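Flodside Electric Frying Pan, Yellow

Home > Small kitchen > Pans and cookers > Electric frying pans

In stock. Sold and sent by Skeltico.
Order before 3 pm for same-day packing, Monday to Friday.

The Flodside is a deep electric frying pan for one to three people. It heats itself, so it can be used on a worktop, a table or anywhere else with a firm level surface and a socket in reach. The outside is yellow and the inside is black. The cord is black with a yellow plug.

It was designed for rented rooms, small flats and households where the hob is already taken up. Most of our customers buy it as a second pan to go with a rice cooker. Rice goes on first, then the vegetables or eggs are done in the Flodside while the rice finishes. It will also do noodles, dumplings, pancakes and a small hotpot.

What it does well

Frying and shallow braising. The sides are high enough to hold soup for two without splashing over when it simmers. Dumplings can be fried and then steamed in the same pan with a splash of water and the lid on.

What it does less well

It is not a deep fryer and should not be filled with oil. Large steaks will not lie flat in it. If you regularly cook for four or more, look at the Muletti instead, which is wider and has two heating rings.

Keeping it in a small kitchen

Cookers soon fill a worktop, and a row of plastic crates along the wall makes a useful low shelf for the ones that are not plugged in. Rice cookers and pressure cookers sit well on top. Light things such as bags and baskets can go on hooks above them, which leaves the table free for oil, sauces and whatever is being cooked. The Flodside is low and can be lifted with one hand when empty, so it tends to be the one that gets moved about.
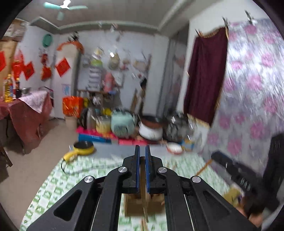

Mine lives on a crate next to the rice cooker and comes down to the table at teatime, wrote Sasaki in a review left in December. The only grumble was the cord, which would have been better 25 cm longer. The review gave it four stars.

The cord length is fixed. We don't recommend an extension lead that runs across a walkway or under a mat. If the socket is far from the table, cook near the socket and carry the food over in a dish.

Using it the first time

Wipe the inside with a damp cloth and dry it. Rub in a teaspoon of cooking oil, heat on low for 3 minutes and switch off. A slight smell is normal on first use. Let it cool and wipe again.

Stand the pan on a hard surface when it is on. Keep it clear of curtains, tablecloth edges, paper and cardboard, and unplug it before moving it.

Cleaning

Unplug and leave to cool. Wash the inside with warm water, washing-up liquid and a soft sponge. Use wooden or silicone utensils only. Metal spoons and scourers will mark the black surface, and marks of this kind aren't covered by the guarantee. Never put the pan under water or in a dishwasher. The lid can be washed in the sink.

Details

Power: 1,000 watts
Heat settings: low, medium, high
Colour: yellow outside, black inside
Lid: included
Guarantee: 13 months from delivery

In the box

Frying pan with fixed cord and plug
Lid
Instruction sheet

Spares and returns

Replacement lids are listed under Spares. Cords can't be replaced at home. Unused pans can be sent back within 25 days in their own box. Used pans can only be returned if they are faulty, and we ask for a short note saying what went wrong and which heat setting was in use.

Spare lids go out on Wednesday only.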